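동아리 활동 > 로봇 조작반 > 회의록

Jul 7, 2018
작성: Consuelo Zabala

참석: Nizar Shboul, Crescencio Sotomayor, Định Bùi, Consuelo Zabala
불참: Eugeniusz Jabłońska (사전 통보)

1. 양손 조작 과제 진행
Kurnodura 대회 예선 과제를 접시 위 물체 파지로 확정함. 시작 배치는 머그, 접시, 호박 모양 물체로 하고 머그는 이번 단계에서 조작 대상에 포함하지 않음.
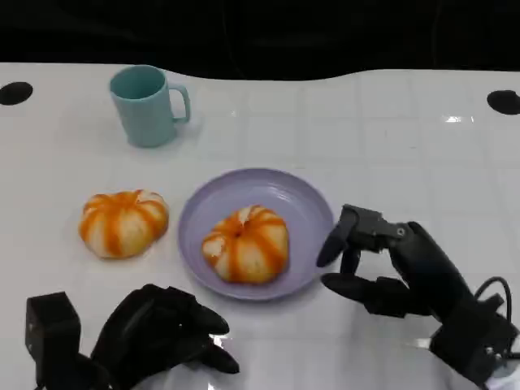 질의(Shboul): 예선 제출 영상에 시도 횟수 제한이 있는가?
답변(Sotomayor): 팀당 3회까지이며 마지막 제출분만 채점한다.

2. 파지 제어
손가락 닫힘 속도는 현행 설정값을 유지함. 전류 상한은 Bùi가 재조정하여 다음 회의에 보고함.
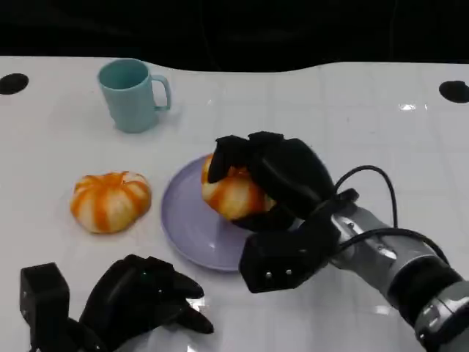 오른손 접근 경로는 상방 접근과 측방 접근 두 안을 비교함. 측방 접근은 접시 테두리와의 간섭 우려가 있어 보류함. 상방 접근 시에는 오른손이 물체 위를 감싸면서 접시의 오른쪽 테두리까지 가리므로 머리 쪽 시점만으로 접촉 위치를 판정하기 어렵다는 의견이 나옴. 왼손은 대기 자세로 고정하고, 접시를 잡아 주는 동작은 본선 과제로 넘김.

3. 손목 시점 및 기록
로그 주기는 100 Hz로 통일함. 에피소드당 2000 스텝을 넘는 기록은 학습에서 제외함. 파일명 규칙은 Juveck 저장소 문서를 따름. 손목 쪽 영상은 가로세로 방향을 보정하지 않은 상태로 저장하고 변환은 전처리 단계에서 수행함.

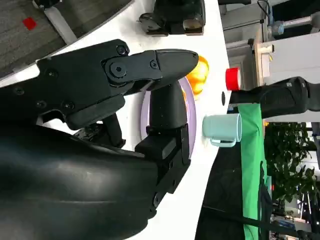
손목 시점, 연보라색 접시 바로 위에서 집게를 벌린 자세.

4. 조치 사항
- 전류 상한 재조정: Bùi
- 전처리 스크립트 방향 변환 추가: Shboul
- 예선 신청서 초안: Sotomayor
- Jabłońska에게 회의 결과 전달: Zabala

Sonusus 부품 견적 건은 차기 회의로 이월.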